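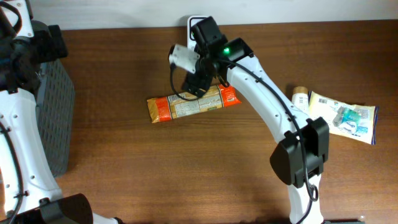
A grey mesh bin beside an open tabletop.

Glenys Ormsby cleared her desk in February and has kept it that way. She runs a small bookkeeping firm from her spare room, and for years the paperwork had spread on to the bed, the sill and the stairs.

Her method is plain. Post is opened standing up. Anything that needs a reply goes in a tray, and the tray is emptied every 2 days. Receipts are kept for 3 months, then scanned and filed.

"I lost a client's tax letter," she says. "I didn't want to make that phone call again."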